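Jandetti gripper kit, two months in

8/22/22

I said in the spring that I would write up the Jandetti kit once I had used it enough to have an opinion. I have now, so here goes.

The kit is a two-finger parallel gripper with a mounting plate, a cable, spare finger pads and a license for their software, which is called Workard. It comes in one box and goes on most of the small arms people have on a bench. I paid 3000 for it, shipping included. The cheaper version leaves out the spare pads and the license, and I would not bother with it, as you end up buying both.

Mounting took me an afternoon. The screws are fine and the plate lined up on the first try. The printed guide is 92 pages and most of it is safety text in several languages. The part you need is near the back. Zeyu Liang had the same kit before me and told me to skip straight to the wiring page, which was good advice. The one thing he didn't warn me about is the cable. It is longer than it needs to be, and you have to decide early where the slack goes. I tried clipping it along the arm and it pulled at full wrist rotation, so I went back to leaving a loop under the wrist. It doesn't look great but I have had no faults since.

Workard is the weak part. It works, but the menus are slow and it forgets the force setting when you restart. You type it in again each time. I wrote to support and got a polite answer from Linnea Rustad, who said a fix is planned for October. We'll see. The manual jog screen, on the other hand, is very good, and I use it more than anything else in there.

For tasks I stayed with kitchen things. Blocks and cylinders are what everyone shows, and they don't tell you much. A mug is harder, and a utensil with a thin shaft and a round, glossy handle is harder again – the pads are flat, the handle isn't, and there is very little contact to work with. My usual setup is to prop the utensil on a small wooden block so the handle end is off the table and the lower finger has room to get under it.
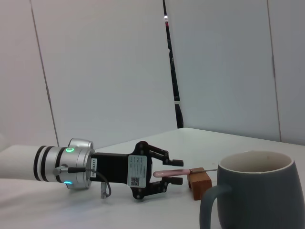 I ran that pick 477 times over the two months, with a script that logs each attempt. Most of the misses came in the first week, when I had the closing speed too high and the handle slid out before the force limit kicked in. Slowing it down fixed nearly all of that. What remains is mostly my own sloppy placement of the block.

The pads wear faster than I would like. I changed the first pair after almost 13 days of steady use and the second pair lasted longer, probably down to the lower speed. Replacements have to come from Jandetti. Lurnero sells a softer pad that is supposed to fit, and I have a set on order. If they're any good I'll add a note to this post.

I also had a Wan gripper on loan last year for a few weeks, so people have asked how they compare. The Wan is lighter and its software is better. It also opens less far, and I couldn't get it around a mug body at all. If you only handle small parts I would take the Wan. For mixed objects I prefer this one.

Would I buy it again? Yes, at this price, if the force setting bug gets fixed. If you are starting from nothing and don't have an arm yet, wait until you know which one you're getting – the plate for the older arms is a separate order and took three weeks to reach me.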